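April 24, 2022
By the Plalteck home trials desk

Call for participants: can a machine clear your table yet?

We doubt it. Vendors keep telling us household robots are nearly ready, and Skarnum would like to see one put away the medicine before we print that again. Clurnmont is looking for 27 adults to sort everyday clutter at a table, by hand and with hand-held grippers, in June.
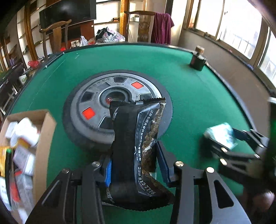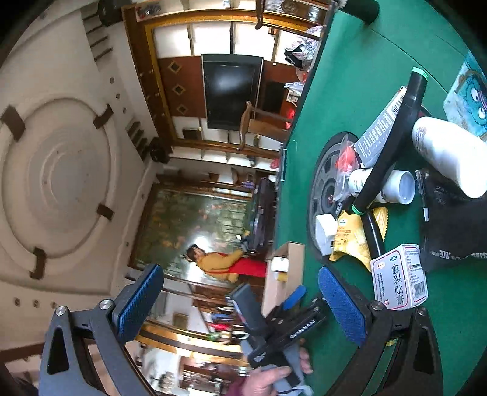

Snack packets and medicine boxes on the green table, grippers in hand.

You will attend 2 sessions and be paid $150 when both are done. No technical background needed. People who think the whole idea is oversold are welcome, and so are people who don't. You must be able to stand for an hour and grip small packages. Tell us which chore you would hand over first and why you haven't.

Contact: Plalteck home trials desk, Verstraete building, Clurnmont
© 2022 Plalteck | Back to top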